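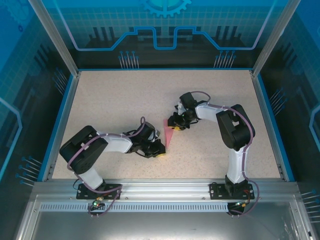
Speckled beige, the color that hides everything except what you spilled on it.

How to Get a Stain Out of a Speckled Work Surface

Speckled countertops were made for people like me. Crumbs vanish into them. Coffee drips blend in with the pattern and live there for years. Then one evening you set down a glass of beet juice, answer the phone, and find out how good your camouflage really was.

These steps are for laminate and other sealed tops. If yours is natural stone, close this page and look up a poultice, as anything acidic will leave you with a dull spot where the stain used to be.

What you need

Baking soda
Dish soap
A soft cloth, plus a second one for when you lose the first
An old toothbrush you have firmly retired

Step 1. Wipe the area with warm water and a drop of dish soap. About half of all stains are just dirt with ambition, and you may get to stop at this point and have a sandwich.

Step 2. Mix 4 spoonfuls of baking soda with enough water to make a paste like toothpaste. If it runs, add more soda.

Step 3. Spread it over the stain and leave it alone for 28 minutes. My old landlord's handout from the Trestamstead apartments said half an hour, but I got bored early once and the result was the same.

Step 4. Rub in small circles with the cloth. Go easy. Baking soda is mild, but elbows are not, and a shiny laminate will show every scratch under a kitchen light. Save the toothbrush for seams and the strip by the backsplash.

Step 5. Rinse, dry, then look at it from a low angle. You will find a white haze. Rinse again.

If it's still there

Repeat the paste up to 5 times, with a day off in between. Turmeric is the worst of the bunch and fades at its own speed, mostly after your guests have left. Don't reach for steel wool, and don't mix bleach with whatever else is under the sink.

After that, there's always a cutting board. Mine has been parked over the same purple ring since August.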